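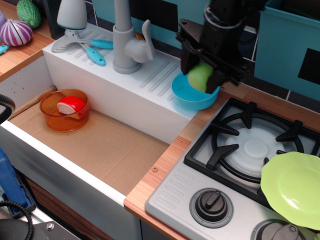

Figure 2. The sink end of the play kitchen, with the turquoise bowl on the drainboard and the amber saucepan in the basin.

Kyrylo Kostiuk
Last updated: November

3.2 The sink as a place for putting things

We had thought, when we set up the play corner at Neltasholm, that the stove would be the favourite, and it was certainly popular, but the children kept drifting back to the sink. Of the 1112 play episodes we coded, almost 775 took in the basin or the ridged drainboard beside it. The drainboard became a sort of parking spot for utensils, much as it does in most of our own homes - a spatula laid flat, a skimmer next to it, a bowl near the countertop. Toy food travelled too, and a slice left in a saucepan (Figure 2) was coded as "stored" unless a child named it as cooking or washing.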